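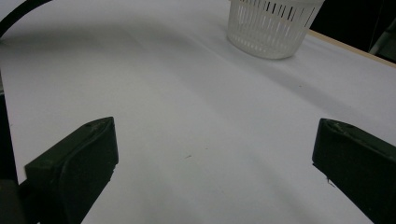 Monday, ten to nine, and the deck still said 2156 people had signed up for the Sastik launch. It was 1541. Teemu Kemppainen had checked twice. Somebody in Zaltbridge had added the waiting list on, probably at midnight, probably Akpan.

"Leave it," said Akpan. On the phone, in a taxi by the sound of it. "Big number. Slide 2. They love a big number."

"It's wrong."

"It's marketing."

Teemu looked at the clock. Client in the lift, maybe. Coffee not made. He typed 1541, deleted it, typed it agian. Smaller, that was all. Still a lot of people for a thing no one could pronounce in Briraswood.

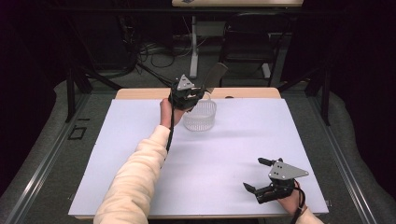

Clear basket on the pale sheet, a gripper in each hand.

Voices in the corridor. Akpan still talking, something about sharks eating the timid, something off a podcast. Teemu put the phone face down on the desk.

The door. Two of them, wet coats, no smiles. The older one sat down before anyone asked her to.

"Your email said 2156," she said.

"Yes," said Teemu. His mouth had gone dry. "Can we start with teh email."

She took out a pen.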